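Documentation > Bench Tasks > Cord and Case

Section 4. Setting Up the Cord-and-Case Task
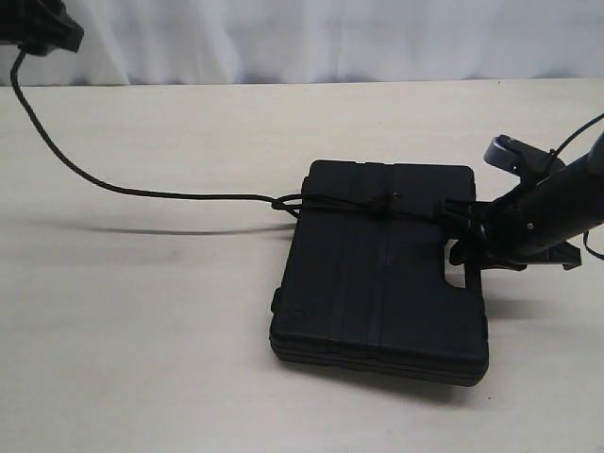

The task measures how well a learned policy copes with a cord that crosses a rigid object. Two conditions are compared. In the free condition, only the case is on the table. In the corded condition, a cord is wrapped across the lid. The Vukley controller runs the same policy in both, and the Mokel logger stores the trials. Complete Section 3 (arm calibration) before you start.

4.1 Preparing the table

1. Clear the tabletop and wipe it with a dry cloth.
2. Hang the white curtain behind the table so that it covers the full width of the camera view. Leave the folds as they fall.
3. Turn on the overhead lights and close any blinds. The training data was collected under steady indoor light.
4. Place the black case flat on the table with the ribbed side up and the handle cutout toward the arm.

Note: A case with a smooth lid can be used for practice runs. Do not mix its trials with the main set. The cord slides more easily on a smooth lid and the scores will not match.

4.2 Wrapping the cord

1. Bring the cord in from the side opposite the arm. Leave enough slack for it to lie on the table before it reaches the case.
2. Make one loop at the edge of the case.
3. Pass the cord over the lid, across the ribs, and toward the handle end.
4. Gather the strands near the middle of the lid. Snug is enough. If the lid bends, loosen the cord and start again.
5. Lift the case an inch by hand and set it down. If the cord comes off, repeat steps 2 through 4.

CAUTION: Keep the arm disabled while your hands are on the case or the cord. The stop button must be within reach of the person running the trial.

4.3 Running a trial

1. Enable the arm and send it to the start pose.
2. In Mokel, choose "free" or "corded." The label cannot be edited after the trial is saved.
3. Start the policy. Do not touch the table until the arm returns to the start pose or the time limit runs out.
4. Score the trial from 0 to 2:
 0 - no grip on the case
 1 - grip made, then lost
 2 - grip held until release
5. Reset the case. For corded trials, rewrap the cord even if it looks unchanged.

CAUTION: If the cord goes tight between its far end and the case, press stop at once. A pull in that direction loads the wrist joint sideways and can shift the calibration.

4.4 Reading the results

The reference set that ships with this guide holds 694 trials from the Vītola bench. Most of the lost grips in the corded condition come from the fingers closing on the cord and the case edge together. The force reading rises early, the policy treats the grip as complete, and the case slips when the arm begins to lift.

Adding a short pause and a second force check before the lift reduced these failures. To turn this on, set regrip_check to 2 in the policy file. The free condition showed no clear change with the setting on or off.

Compare your own results with the reference set by condition. A combined score hides the effect. For benches with the Prevgate wrist sensor, see Section 6 for the different force limits.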